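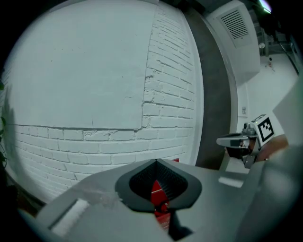 Goltosel做旧砖墙的修补和粉刷,也做与墙有关的零碎活:补灰缝、铲空鼓、处理返碱、重刷涂料、在老墙上安装设备以后的收口。我们的客户大多是旧厂房改的办公室、小型工作室、学校的活动教室和临街店铺。这类房子的墙很少从头到尾是一种做法,经常上半截抹了灰,下半截和转角的地方露着砖,再统一刷成白色,就像本页开头这面墙一样,抹灰面和砖面之间有一条横向的细缝,右侧的分界顺着砖一层一层往下走,呈锯齿状。灰面上有几道浅裂纹和小坑,靠近下沿还有一道竖着的细裂缝,砖面上的漆也有轻微掉皮。我们每天打交道的就是这样的墙。

我们在哪里

公司的店面和仓库在Tritden园区32号,沿街进来走到底,左手边的卷帘门是仓库,旁边的小门是接待处。园区以前是一排机修车间,后来隔成大小不一的单元出租。仓库放石灰、砂、涂料和脚手架,接待处放样板和图纸,后面有一张长桌,客户来谈活都坐在那里。

开门时间是早上八点到下午五点半,中午不休息。上午过来最好,下午工人陆续回来还工具,仓库门口会比较挤,车不好停。园区门口的地磅旁边可以临时停车,请不要停在卷帘门正前方。

我们怎么开始的

Goltosel最早只有2个人,接的是园区里自己邻居的活。车间改成办公室以后,很多租户把墙刷白就搬进去了,过了一两个冬天,漆开始鼓泡,灰缝往下掉粉。先是隔壁做印刷的请我们补一面山墙,后来是楼上的舞蹈教室,再后来园区物业把公共走廊也交给我们。走廊做完以后,外面的单子才慢慢多起来。

那条走廊现在还归我们维护。每年一月最冷的时候,我们会沿着走廊走一遍,用粉笔把新出现的裂缝圈出来,旁边写上月份,到春天再看哪些变长了。没有变化的擦掉粉笔,补一点细灰就行,变长的要铲开看里面。刚搬来的租户有时会问墙上那些粉笔圈是怎么回事,请不要擦。

后来公司和做室内通风安装的Zellport合用仓库。他们在墙上打孔挂机器,我们负责孔周围的修补和涂刷。两家公司账目分开,报价也分开,客户可以只找其中一家。合用仓库的好处是时间容易对上,他们上午装完,我们下午就能去看孔口,不用再约一次。

我们做哪些活

一、裂缝。抹灰墙上的细裂缝大多只在面层,宽度没有变化的,清理以后用细灰补平,干透再刷。裂缝如果穿过砖缝继续往下走,或者一边高一边低,我们会先装观察片,隔一段时间再来量。涉及结构的问题我们不处理,会请客户找有资质的结构工程师来看,等有了书面意见再谈修补。

二、灰缝。老砖墙的灰缝比砖软,这样墙受潮和温度变化的时候,坏的是灰缝,砖能保住。有些房子后来用很硬的水泥砂浆勾过缝,结果砖的边角先掉了。我们铲缝用手工凿子,只有在水泥特别硬的地方才用小型电动工具,铲到见到原来的砂浆为止。新灰用石灰和砂配,颜色在样板上先试,刷白的墙对颜色要求不高,但是对收缩有要求,所以同样要做样板。

三、抹灰和砖面的交接。这是客户问得最多的地方。两种材料吸水不同,交接的地方容易出一条细缝,补了还会再出。我们有两种处理办法。一种是把抹灰的边切齐,留一道窄的、整齐的缝,涂料刷进去,看起来是一条直线。另一种是把灰边修薄,慢慢过渡到砖面,远看没有明显的台阶,但是以后出现细纹的可能性大一些。喜欢哪种由客户定,报价里会写清楚。原来的锯齿形边界如果牢固,我们一般建议保留,切直反而要多铲掉一片好灰。

四、涂料。刷过很多遍的砖墙,漆膜厚,水汽出不来。我们先在不显眼的地方刮一小块,看有几层,底下粘得牢不牢。粘得牢的,清洗、打磨、补漆;大片起皮的,才考虑全部去掉。去漆很慢,灰尘也多,有人办公的房间要分段做。室内的白墙我们常用透气的矿物涂料,颜色偏暖的白和偏冷的白都有小样,请拿到自己的房间里,白天看一次,开灯以后再看一次。

五、设备周围的收口。空调、通风机、灯具、门牌拆换以后,墙上会留下孔、印子和颜色不同的方块。小孔当天可以补好,大面积的色差只补一块是看不过去的,通常要刷到最近的墙角或者门框。靠近通风格栅的墙面容易积灰,刷之前要用湿布擦几遍,不然新漆会带着灰一起掉。

不做的活也写在这里:外墙高空作业、防水工程、瓷砖、木地板,还有整套装修。这些我们没有合适的人手和设备。

样板墙

接待处后面有一面样板墙,分成35格,每格是一种灰、一种砂或者一种涂料,格子下面用铅笔写着配比和完成的月份。最左边一列是石灰灰浆,从粗到细;中间是刷在砖上的涂料;最右边一列是我们觉得失败的做法,有太干起粉的,有太厚开裂的,也有颜色调错的。失败的那一列请随便摸、随便抠,其他的请只看不抠,有几格的表面还要留着观察。

客户常常先问能不能把墙做得完全平整。可以做,但是砖墙本身不平,要做到很平就得加厚抹灰,门框和踢脚的收边都要跟着改。样板墙的第二列上下两格是同一种灰,一格找平,一格顺着原来的墙面走,请站远一点比较。很多人看过以后选了后一种,也有人仍然选找平,两种我们都做。

材料

石灰膏和砂从Stojanovska料场进货,从最早那几单开始就在那里买。每批砂到了以后我们先筛一遍,装进盖得住的桶里,桶上写批次。同一面墙尽量用同一批砂,不够的时候会提前告诉客户,因为刷白之前颜色会有一点差别。

剩下的材料按客户的意思处理。没开封的涂料可以留给客户,罐子上会贴一张纸条,写着房间、墙面和刷漆的月份,日后补小坑时用得上。开过封的,剩得多的封好留下,剩得少的我们带走。石灰灰浆不留,放久了也不能再用。

上门看墙

第一次看墙不收费,仅限市区内。来之前请把墙边的东西挪开一点,至少留出一个人能蹲下的宽度,大盆的植物如果挪不动,告诉我们一声,我们来的时候一起搬。盆栽紧贴墙面的位置,我们一般会多看几眼,浇水溅到的地方漆容易变色,叶子后面通风差,灰面也干得慢。

看墙需要半小时到一小时。我们会敲一遍听有没有空鼓,量一下含水情况,拍几张照片,问清楚以前什么时候修过、用的什么材料。不记得也没有关系,有旧的收据或者剩下的涂料罐最好,可以帮我们判断底下是什么。报价单在看完以后的几个工作日内发出,按墙面分行列明,客户可以只选其中几行。

施工的时候

地面用厚纸和薄膜铺好,门洞挂拉链帘,每天收工前吸尘。石灰对眼睛和皮肤有刺激,施工区请不要让小孩和宠物进来。抹灰干得慢,冬天更慢,我们不用热风机催干,开着门窗、让空气慢慢走就可以。干燥期间请不要把柜子推回去贴着墙,也不要在新灰上贴胶带、挂画。

刷完以后的头几周,可能出现很细的纹,请先不要自己补,记下位置告诉我们。完工后我们会回来看一次,这次回访包含在报价里。回访时发现的小毛病当场处理,需要重新调灰的另外约时间。

自己能做的日常保养

白墙上的手印用微湿的软布轻擦,不要用含漂白成分的清洁剂,也不要用力来回搓。砖面的灰尘先用软毛刷从上往下刷,灰缝里的用吸尘器加毛刷头。掉了指甲大小的漆皮,可以用剩下的涂料点一下,点之前把松动的边缘刮掉。墙脚如果总是发潮,刷漆解决不了问题,请先检查外面的排水和花坛,再联系我们。

联系

电话转分机3476,开门时间内都有人接,工人在现场的时候听不见手机,请不要直接打给他们。留言请说明房间在几层、墙的大概长度、墙上有没有挂设备。有照片更好,请拍一张整面墙的,再拍一张毛病最明显的地方,旁边放一把尺子或者一枚硬币。

也欢迎直接到Tritden园区来。带一小块掉下来的灰或者漆皮,用纸包好,不要用塑料袋闷着,我们在长桌上掰开看看,往往当场就能告诉您它有几层。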